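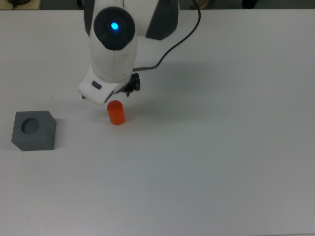

Trendcombe students teach robot arm to put a peg in a hole

11 Jul 2023

The robotics club of Trendcombe College in Lisness has finished its largest project until now, a program which lets a robot arm find a small cylinder on a table, pick it up and place it in a round hole in a block. The club showed the work to parents and to other students in the last week of term.

The project started in February, when the college received the arm on loan from Tromier, a company in the town which makes packing equipment. The loan was first planned for one term, and it was then made longer so that the students could complete their tests. The arm will stay at the college until the end of the next school year.

Members of the club are between 14 and 17 years old. They meet after lessons in the old drawing room on the first floor, where the tables are wide and the light from the windows is good for most of the afternoon. Before this year the club worked mainly with small wheeled vehicles, and no member had programmed an arm before.

The task looks easy for a person. A child of two years can do it with a wooden toy. For the arm it has several parts, and each part gave the students some trouble. The program must first decide where the orange cylinder stands and where the hole in the grey block is. Then it must bring the gripper over the cylinder, go down without pushing it over, close the fingers, lift, travel to the block and lower the cylinder straight.

The last part took the most time. In the first weeks the arm often came down a little beside the hole, and the cylinder stood on the edge of the block or fell on the table. The club wrote in its project diary that an error of two millimetres was already too much. One group proposed to make the hole wider, but the members voted against this, and the block kept its original size.

The solution came from a younger group in the club. They suggested that the arm should not stop when it meets resistance. It should make a small circular movement with light pressure, in the same way as a person who looks for a keyhole in the dark. This search movement was added after the spring holiday, and the results became better from that day.

In the final test the club made 352 attempts during two weeks. The cylinder was put in a new position before every attempt, and the block was also turned from time to time. According to the report which the students have published on the college website, the arm completed the task in nearly 300 of them. The report gives a table with all failures and the reason for each, where the reason is known. Most of them happened late in the afternoon, when the light in the room was weaker and the program judged the position of the hole wrongly.

The students were divided into 5 groups. One was responsible for the movements of the arm, one for finding the objects, one for the gripper, one for safety and one for the diary and the report. The groups changed their duties once, before the spring holiday, so that every member could try both the programming and the practical side. Some members said in the report that this change came too early and that they lost time in learning the work of the others. The report recommends that the next project should make the change later.

The safety group wrote the rules for the room. Only one person may give commands to the arm, and this person must say aloud when a movement begins. Hands must stay away from the table until the arm has returned to its resting position. The speed was kept low during the whole project, and so one attempt takes 20 seconds or more. Visitors at the presentation asked several times whether the arm could work faster. The club answered that it can, but that its members are not permitted to use the higher speed.

The presentation was held in the same room. Guests could choose the place of the cylinder on the table and then watch from behind a line on the floor. There was also a corner where younger children could try the task themselves with a kitchen tongs and one eye closed, and this corner had a queue for the whole evening.

The work will be sent to the Ghorbani Prize, a regional competition for school projects in technology. Schools must deliver a written report and a short film, and the selected teams are invited to show their project to the jury in the autumn. Trendcombe College took part once before, with a vehicle that followed a painted line, and did not reach the final round.

For the next school year the club plans a more difficult task with pieces of other shapes. A square piece must also be turned to the right angle before it can go in, and the present program cannot do this. The students have already drawn the first pieces and hope to make them in the college workshop after the summer. They would also like to fix a lamp over the table, so that the tests do not depend on the weather and the hour.

The club is open to all students of the college from the age of 14, and previous knowledge of programming is not required. Those who wish to join in September can write their name on the list at the school office. The full report can be read on the college website, under the page of the club.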